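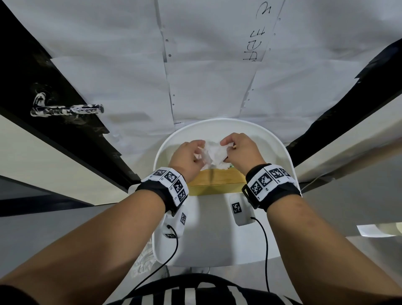
The Patience of Paper

My grandmother kept a drawer of used tissue paper, ironed flat, and for most of my childhood I thought this was something every family had. Birthday tissue, shoebox tissue, the thin sheets that come between new shirts. She would smooth each one with a barely warm iron and lay it on the pile, and when somebody in the house needed to wrap a glass or a Christmas ornament, out it came again, softer than before and a little gray at the folds.

I thought about that drawer all through December, when I went to stay with Nuria Escobar, a paper maker in the hill town of Branari. Nuria learned the trade from Rigoberto Orozco, who ran the mill there for 26 years and still comes by most mornings to tell her that her vats are too cold. (They are, she admits, but heating them costs money, and her hands have gotten used to it.)

Making a sheet by hand is simple to explain and terribly hard to do well. You beat fiber and water together until you have something like thin oatmeal. You dip a screen in, lift it level, and give it a shake, first forward and then to the side, so the fibers lie across each other as the water drains away. Then you turn the sheet out onto felt and do it again. My first tries had holes in them, or thick lumps along one side like the edge of a badly made bed. Nuria was kind about it. Rigoberto held one up to the window and asked if I had meant it as a curtain.

The mill sells most of its paper to bookbinders and a few stubborn letter writers, but the order that keeps the lights on is a plain, soft wrapping sheet called Clarero. It goes to people who pack delicate things, and it has a following I would never have guessed. Getsemaní Quintero uses it for old lace and christening gowns at her repair shop down in Kulamov. She rolls it into loose sausages and tucks them into the sleeves so the cloth never creases sharply, and she changes the rolls every spring, which takes her the better part of a week.

"People want to put things away and be finished with them," she told me, pouring coffee at a table well away from the gowns. "But you have to go back in and visit."

Emiliano Camacho, who binds books two streets over, showed me the ledger he had been mending all fall. It ran to 1447 pages, every one of them rag paper, and the old sheets turned with a lovely dry rattle. The repairs he had made with Nuria's thinnest stock were so faint that I had to tilt the page toward the lamp to find them. He was pleased by that, though he tried to look as if he weren't.

On my last afternoon in Branari the sun came out, and Nuria let me make one more batch. Of the 16 sheets I pulled, she kept five for the drying loft and dropped the rest back in the vat, where they came apart in a minute or two and were pulp again. I found I didn't mind at all — there is something very forgiving about a material that lets you start over so easily.

I brought my five sheets home in a cardboard tube, and last week I used one to wrap a teacup for my niece. I've asked her to send the paper back.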